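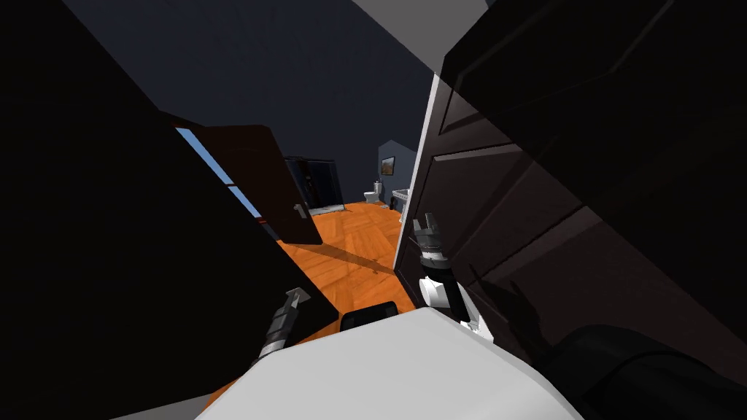

According to a reader in Endville, the hinge side of a sticking door is always the place to start, and after the summer we just had I'm inclined to agree.

Guides > Around the House > Doors and Cabinets > Sticking Doors

Let's start there, then. Open the door halfway and lift gently on the knob. If it moves, you have loose hinges, and you may be done before your coffee gets cold! Snug up the top hinge screws first, by hand, then the bottom ones. If a screw just spins, pull it out, pack the hole with a glued wooden matchstick or two, let it dry overnight, and try again.

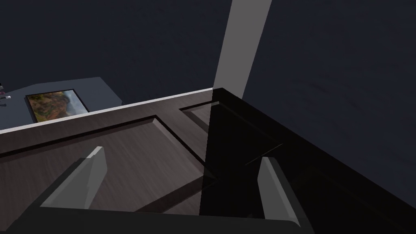 If the hinges are tight and the door still rubs, slip a sheet of paper between the door and the jamb and slide it along. Wherever it catches, make a light pencil mark. Rub that spot with plain candle wax and live with it for a few days (damp weather swells wood, and I've seen plenty of doors behave themselves again by September).

Still sticking? Now you can sand. Use 87 cents' worth of patience and a sheet of 200 grit, wrapped around a block, and go with the grain. Stop often and close the door to check. It's so easy to take off too much, and I say that as someone who once had to hang a whole new closet door.

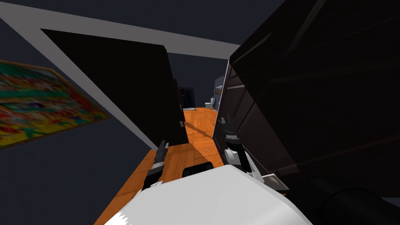 Hallway, seen between dark furniture

Once the door swings freely, seal the bare edge with whatever finish is on the rest of it, or the damp will creep right back in.

We use cookies to remember your preferences. Accept | Manage settings

Contact us | © Moodley Home Guides | Back to top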